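4. Washing and storing play cloths

Follow these steps for all Clutum muslin cloths, including the quilted type.

1. Shake each cloth outdoors — crumbs clog the filter.
2. Wash cool with like colors. Do not use bleach.
3. Line dry. Cloths may shrink up to 5 percent.

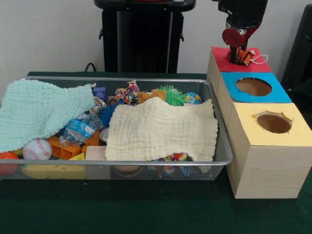
Fig. 7. Cloths laid over a toy basket

Note: Wait until cloths are fully dry before covering toys.

4. Fold and store away from sunlight. Replace any cloth with loose threads.

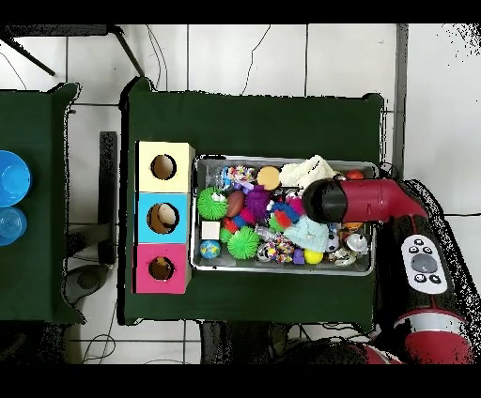

Fig. 8. Boxes and toy tray on a covered table

Caution: Never leave a cloth in a crib.

14 comments
23 shares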